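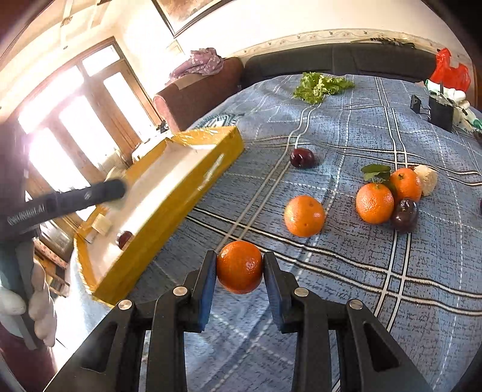
Kosari Student Robotics Club - Produce Handling Team

1/ Our team had a long working session for the sorting task and I promised to write down what we learned, so this is a small thread. It is mostly for the new members who join us after the summer.

2/ The task is simple to say. You hold the gripper in your hand, close the two fingers on one piece of fruit, carry it to the yellow tray, open. Then you do it again. The recordings are later used to train the policy for our arm.

3/ Oranges are the best fruit for a beginner. The peel has a good texture and the blue pads hold it well, even when you take it a little above the middle. I recommend that every new person practices only with oranges before touching the plums.

4/ Plums are another story. They are small, smooth and dark, and on a dark part of the plaid our detector often loses them. Yolotzin Bermúdez proposed to go slower in the last few centimeters before closing. I was against it, I thought it would make the motions look artificial. She was right and I changed my opinion after watching the recordings.

5/ We had 531 usable episodes in April. The goal for the whole project is 1000, and I know that Guerra (the other team) says they already have 1000. But they use only one kind of object! I don't want to sound jealous. Maybe I am a little.

6/ A question I received: why a patterned cloth and not a white table? Our first model, Plasside, learned on a plain background and became very confident there. When we moved it to a real kitchen it tried to pick up the pattern of a towel. So now the stripes stay.

7/ Rules for leaves: if a sprig is still on the fruit, leave it on. Take the fruit from the sides, with the leaves between the fingers and not under a pad. If a leaf is under the pad, the grip looks closed in the data but the fruit can turn.
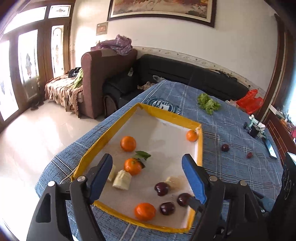 8/ How to release into the tray. Open the fingers wide, wait one moment, and only after this lift your hand straight up. Many of our bad episodes come from people who open and pull back at the same time, and a pad pushes the neighbor fruit.

9/ When the tray becomes full, don't try to make it beautiful. Oranges next to plums next to the pale pieces is fine. I used to arrange everything by color and our advisor asked me, very politely, if the robot would also have this hobby.

10/ For the software people: the labeling tool (Gritier) was updated on 2023-06-10. Please use version 2, the older one saves the open and close events with a delay. If you labeled with the old one, write to me and I will tell you which files to repeat.

11/ Next we want to try the lettuce. I have no good idea yet how to grasp it without crushing the leaves - if somebody has worked with soft vegetables and two-finger grippers, please answer under this post. Papers, videos, your own failures, everything is welcome.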